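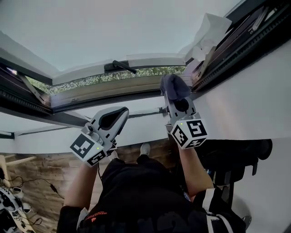
Brirnex handheld gripper pair: review

Reading time: 2 min

Brirnex sells these as a matched pair for recording manual tasks that a robot arm will later be trained on. I used a set on household jobs, mostly roof windows, for two weeks. The units came through Leclerc, who also handle repairs.

Build

The body is light grey plastic, and the finger pad is black rubber. The pads hold a folded cloth well enough to wipe along a window frame with the arm raised. They do less well on thin paper, which slides out unless it is folded at least twice. Corners near the hinge are a problem for the same reason as with any wide finger: the tip doesn't reach the bottom of the seal grooves, and dirt stays there.

Tracking

Each gripper carries a white cube with black-and-white marker patterns and a small green light. Position held up in normal indoor light. Under an open roof window with a bright overcast sky behind the cube, I lost tracking in five recordings, all with the gripper above head height. Turning so that a second face of the cube was in view fixed most of them. Bidura, the recording software, flags the gap but doesn't say which hand it belongs to.

Handling

Weight is fine at waist level. Overhead, almost six minutes was my limit before the wrist started to drift. The trigger spring is stiff and can't be adjusted. Cables are thin and long enough to reach the floor with slack, and I stepped on one more than once. A clip at the elbow would help.

Compared with Sorkby

The Sorkby set is lighter and has a narrower tip, so it is better in grooves. Its pads are harder and drop cloth more often. For wiping work I would take the Brirnex – for small parts, the Sorkby.

Firmware used was the May release. Leclerc lists replacement pads for June.

Amrit Cloutier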